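Notebook, sample room
Sun 6 February

Dora tee, wash and neck rib, continued from the last entry

In by myself until lunch, Hwa-young came after. Volkan has the cutting room keys so I worked with what was already on this side.

Carried over: the side seams on the Dora are still walking toward the front after washing. The left seam comes forward, the right one goes back, same direction on every sample from lot 2. The first lot did it as well but less, and we put that down to the cutting. I don't think it is the cutting anymore. Remzi laid the lot 2 fabric on the table overnight before he spread it and the marker was straight to the grain line when I checked it.

The other thing is the neck. The rib stands away from the body at the back after it has been washed, and the binding tape under it shows on the hanger. Hacer saw it first on the size small.

Body length on the spec is 67 cm from high shoulder point to hem for the medium. All lengths below are measured the same way, shirt flat, smoothed by hand without pulling, tape from the shoulder seam at the neck.

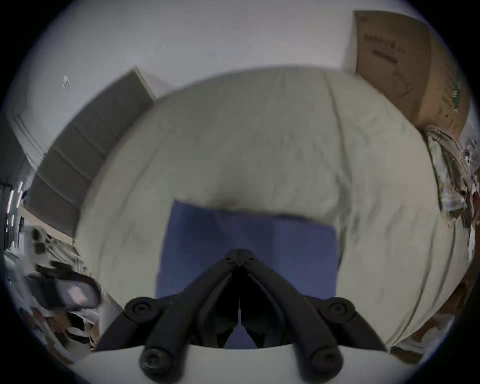

Wash, first round

Six shirts from lot 2, all medium, all from the same bundle. Warm wash with the plain detergent, no softener. Half went in the tumble dryer on the middle setting and half dried flat on the rack. I marked the care label of each with a laundry pen before it went in, T for tumble and F for flat.

Before washing they were all on spec for length or slightly over. I did not find one under.

After washing:

Flat dried shirts came back a little short, inside tolerance. Chest width hardly changed. Side seam had moved at the hem but you have to look for it.

Tumble dried shirts are outside tolerance on length. Chest width grew a bit, which fits with the length going. Side seam moved enough that you see it on the hanger from across the room. One of them (T, the one with the pulled thread at the cuff) was worse than the other two and I measured it again after it had rested. Same result.

So drying makes it worse, but the twist is there without the dryer. It is in the fabric when we get it. Inwood knits this on the single jersey machines and then it goes to Türkmen for dyeing and finishing. Bülent's view is that Türkmen runs it through the stenter too tight on length to win back yield, and the shirt gives it all back in the first wash. That would explain the shrinkage. It doesn't explain the twist by itself. The twist could be yarn, and for that we have to ask Inwood what they put on the machine. Their sheet gives the yarn count and says combed. It says nothing about twist per inch.

Squares

Cut two squares from the end of the lot 2 roll and two from what was left of the first lot. Marked a box inside each with the template, edges along the wales. Washed and tumbled with the shirts.

All the boxes came back leaning. Lot 2 leans more. This takes sewing out of it completely, there isn't a seam in a square. I should have started here and saved myself the argument with Remzi about the marker. I'll tell him tomorrow.

The squares are in the blue folder, with the top edge notched. Please don't press them.

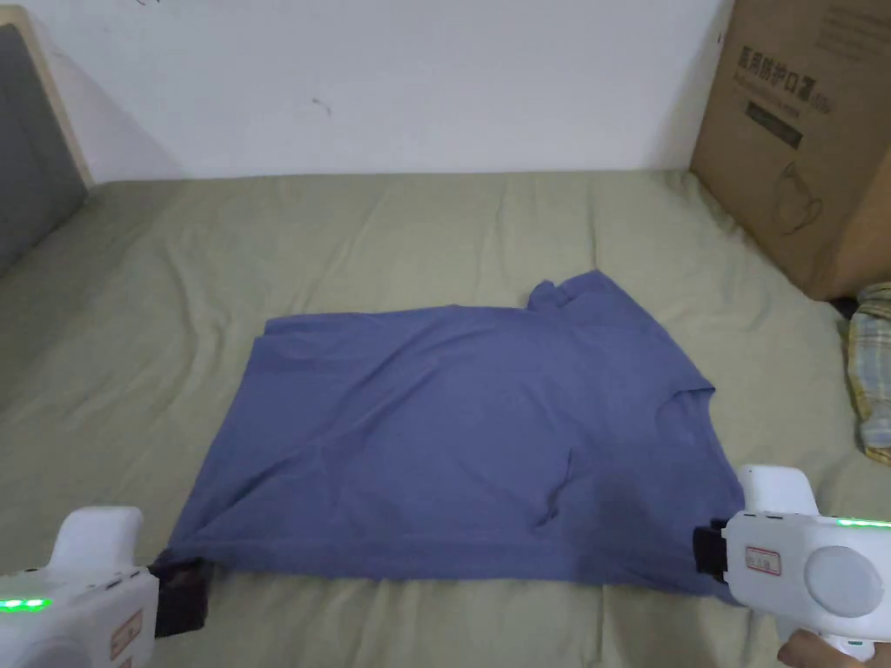

Blue tee flat on the bed, collar end rumpled.

Neck rib

Measured the rib on the unwashed shirts first. The rib is cut to the ratio on the spec and it is sewn with the join at the left shoulder, behind the seam. No trouble on that side.

What I found is that the operator is putting more stretch in the rib at the front curve than at the back. The quarter marks are on the rib but I compared them to the marks on the body and on the small they are off, all toward the front. So the front neck gets too much help and lies very nicely, and the back neck gets almost nothing and stands up. On the larger sizes there is more distance to spread it over and it hides.

Hwa-young resewed one of the smalls with the quarters pinned. She also held the back neck section a little tighter than the front, by feel. Before washing it looked no different from the others. After washing the rib sat down against the body all the way around and the tape was covered. Only one shirt, but I would like this written into the sewing sheet before anything else is tried. It costs nothing except time at the machine, and she says it's not much time.

She did another with the rib cut slightly shorter and the quarters where the operator would normally put them. That one puckers at the front. Not going further with it.

Tape: the herringbone tape is shrinking more than the body. On the shirt I unpicked, the tape had drawn up and was pulling the back neck in a shallow curve. Either we prewash the tape or ask for the other quality. Hacer has a card of the other one in her drawer. Need to find out if it comes in a color close enough to the slate.

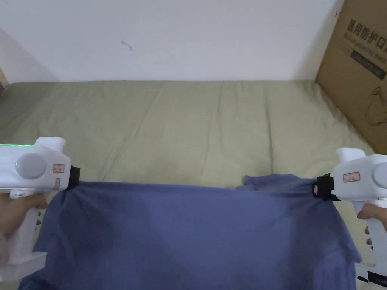
Blue tee held up by both corners.

Needle holes

Small thing but I keep forgetting to write it down. Under the lamp there are cut loops along the shoulder seam on the second shirt. It's only on that one. The machine by the window still had the heavier needle in from the sweatshirts. Changed to a fine ballpoint, sewed a strip, stretched it, no holes. The needle size is meant to be on the card taped to the machine and the card says something else again. I rewrote the card.

Hem

Twin needle hem is wavy on the flat dried shirts and on the tumbled ones too, so it is how it was sewn. Reduced presser foot pressure and raised the differential feed one notch. Sewed a strip with the grain and a strip across. Across is good now. With the grain it still ripples a little at the start where the fabric goes under the foot. Hwa-young thinks a strip of tear-away under the first inch would fix it but that's a lot to ask on a full order.

Left the machine at the new setting. If somebody needs it for the fleece it has to go back.

Label

The woven label at the back neck scratches after washing. It was soft when it came. The ends are heat cut and I think the corners curl in the dryer. Turned a corner back with a fingernail and it is quite hard. Options are an end fold label or printing inside the neck. Volkan prefers the print. We have tried the print on the pale colors and it shows through, on the slate it probably won't. Printed a couple on scrap from the first lot with the Zullau press, pale gray ink. They need a day to settle before they go in the wash so no result yet.

Print tests are hanging on the line at the back. Don't touch the top row.

What goes out and when

The order stands at 2,989 pieces across all sizes and it has to be cut from fabric we trust. I don't trust lot 2 as it is. The first lot could be cut with a length allowance and a care label that says dry flat, but the buyer asked for tumble dry low in writing and I don't want to have that conversation again like last August.

Bülent can ask Türkmen to compact the rest of lot 2. Compacting will bring the shrinkage down. I don't expect it to do anything for the twist. He thinks it may help some. We'll see from a short length before the whole lot goes through, and I want that length back here before anyone says yes on the phone.

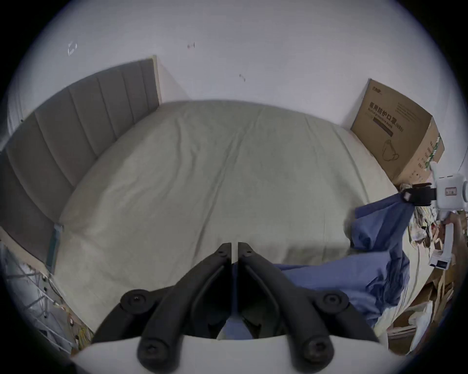
To do

Call Inwood, ask for the yarn twist on both lots and whether the machine was changed between them.

Bülent to send a short length of lot 2 to be compacted. Cut squares from it the same day it comes back.

Hwa-young to sew three more smalls with pinned quarters, then one of each size.

Wash the neck prints once they have settled. Warm, tumble, same as the shirts.

Prewash some herringbone tape and measure it before and after. Ask Hacer for the card.

Second wash on all the shirts from the first round, keep the T and F ones in the same groups. The label pen is fading on one of the F shirts, go over it first.

Remzi: marker is fine, sorry.

Laundry pen is nearly dry, get another.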